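Home | Handouts | Class Supplies | Gallery | Contact

Paper Crafts for the Patient and the Impatient
Handout 4: Making a Pocket Accordion Book

Gadisa Bogale teaches the morning group, I teach the evening one, and we disagree about glue. Where it matters I have given both opinions and marked mine as correct.

What we are making

A little folded book with hard covers, eight panels, and pockets along the bottom edge. It holds tags, ticket stubs, photo-booth strips, and the receipts you told yourself you would file. Finished, it fits in a coat pocket, provided you don't fill every pocket with buttons. (Gus Gallagher filled every pocket with buttons. It now stands open permanently, like a fence.)

What to bring

- One long strip of text-weight paper. I use Fiore because it folds without sulking.
- Two pieces of chipboard for covers
- Two pieces of decorative paper, a bit larger than the boards
- Bone folder, craft knife, metal ruler, cutting mat
- PVA glue and a flat brush you don't love
- Ribbon, up to 19 inches, depending on how you feel about bows

Class scissors are available. They have cut wire, Velcro, and once a sandwich, so bring your own.

Grain, briefly

Paper has a grain and it wants to fold along it. Bend the sheet gently one way, then the other. The direction with less resistance is the grain. Your panel folds should run parallel to it. If you fold against the grain the crease comes out rough and the book springs open at you. Arnar Gunnlaugsson asks every term whether it really matters, and every term I hand him a piece of cardstock and wait.

Folding the strip

Fold up the bottom third of the strip along its whole length first. This becomes the pockets. Crease it hard with the bone folder and then crease it again.

Next fold the strip in half, short end to short end. Bring each end back to the center fold, and then fold each of those sections in half again, reversing creases until you have a neat zigzag – valley, mountain, valley, mountain. If you have two valleys in a row, unfold and start over. Please don't try to talk the paper into it.

Dab glue inside the pocket fold at the two outer ends only. The inner pockets are held by the creases. Gadisa glues every pocket. He is a kind man and a fine teacher.
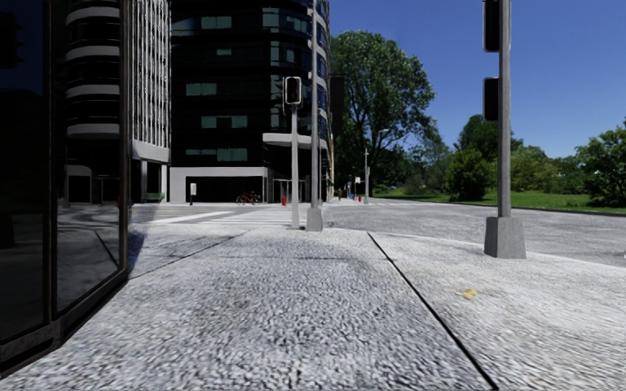
Covering the boards

1. Brush a thin coat of PVA on the board, working from the middle out. Thin means thin. If it drips, you have made soup.
2. Lay the board on the back of the decorative paper and rub it down from the other side.
3. Trim the corners at a slant, leaving a gap of two board thicknesses. Cut any closer and the cardboard will peek out at you forever.
4. Fold in the long sides, tuck the corners with a fingernail, and fold in the short sides.
5. Press under something heavy. I use the Otusero catalog, which runs to 1,449 pages and has finally earned its shelf space.

Putting it together

Lay the ribbon across the inside of the back cover and glue it flat. Glue the last panel over it. Glue the first panel to the front cover, checking that both covers face the same way up. Check again. Mikkel Gunnlaugsson has a lovely one with a flock of upside-down geese on the back.

Slip waxed paper between the covers and the folds and leave it under weight overnight. Peeking counts as lifting the weight.

Before the next class

Make a second book in scrap paper, at any size. Cut tags to fit the pockets, a little narrower than the panel, and round the corners if you own a punch. February's class covers closures: button and string, belly bands, and magnets, for which you'll need thicker board and a calmer temperament than this one.

Spare Fiore strips are in the drawer under the paper cutter. Þröstur Lauritsen has the key.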